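Whiteley will stop picking up kitchen scraps with the regular trash in April, and households in the town will get a separate bin for food waste instead. The town's public works office confirmed the change this month after a trial on the streets north of Bultier Road.

Every home with trash service will receive two containers: a small lidded pail for the kitchen and a larger wheeled cart for the curb. Both come free of charge. Residents who already compost at home can turn the cart down by returning the card that will arrive with the next water bill, and they can ask for one later if they change their minds.

The carts will be emptied once a week, on the same morning as the trash. They need to be out by 6:30 a.m., with the lid closed and the wheels toward the house. Crews will not take scraps left in loose bags next to the cart.

The work has gone to Kusenex, the hauler that already handles recycling in Whiteley. The company will run two trucks at first and add a third if the loads call for it. Material will go to the Farkutus composting yard outside town, where it will be mixed with leaves and yard trimmings and left in long covered rows. The finished compost will be screened and sold by the yard, and part of it will come back to Whiteley for use in parks and school gardens.

In the trial, 57 percent of the homes on the route put their cart out in a normal week. Public works said the figure was higher in the first weeks and dropped when the weather got cold, then held steady. The main complaint was smell. The second was that the early pails had a weak hinge, and a different model has been ordered for the townwide rollout.
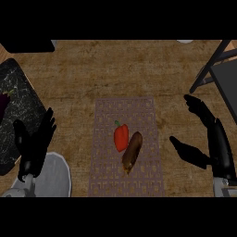 Can meat and bones go in the new cart?

All cooked and raw food is accepted, including meat, bones, fish, dairy and bread. The yard runs hot enough to break these down, so the rules are looser than for a backyard pile.

Coffee grounds, paper filters, tea leaves, eggshells, plain napkins and paper towels used on food may go in as well. Greasy pizza boxes are fine if they are torn into pieces. Tea bags are allowed only if the bag is paper, and many brands now use a plastic mesh, so the office suggests opening them and tipping out the leaves.

Plastic of any kind is not accepted. That covers fruit stickers, cling wrap, twist ties and the bags sold as "biodegradable," which do not break down in time and have to be pulled out by hand. Bags marked as certified compostable are allowed. The town will hand out a starter roll with each pail, and after that residents can buy their own, line the pail with newspaper, or use no liner at all. Cooking oil should not be poured into the pail. It can be taken in a sealed jar to the transfer station, which has a drum for it next to the used motor oil.

A load with too much plastic in it may be turned away by the yard and sent to the landfill, and the town would then pay for both trips. For that reason crews will check carts during the first months. A cart with the wrong items in it will get a yellow tag and will be left full until the next pickup. Public works said there are no plans for fines.

The trash rate will stay where it is through the end of the budget year. The town expects to save on landfill fees, which are charged by weight, and food is among the heaviest things in the average bag. Whether those savings will cover the cost of the carts is less clear – the contract with Kusenex has a fixed price for the first year and is tied to tonnage after that.

Apartment buildings are on a different schedule. Buildings with up to 20 units will be included from the start and will share carts kept near the dumpster. Larger buildings will be added later, once owners and the hauler have agreed on where the carts can stand. Tenants who want to take part before then can bring scraps to the drop-off bins at the Bultier Road library lot, which are open from 7 a.m. to 7 p.m. and are emptied twice a week.

Restaurants and other businesses are not part of the program. They can sign up with a hauler on their own, as several on Main Street already have.

Residents can order a smaller cart if the standard one is too big for their driveway or hard to move. The standard cart holds 60 liters less than the town's trash cart and fits through most side gates. Requests should go to the public works counter before the delivery trucks start their rounds in late March.

Delivery will begin on the east side and move west. Each cart will have a printed guide taped inside the lid, in English and Spanish, and the same guide will be posted at the library and at town hall. Broken or missing carts will be replaced once at no cost, and the counter will take reports by phone or in person.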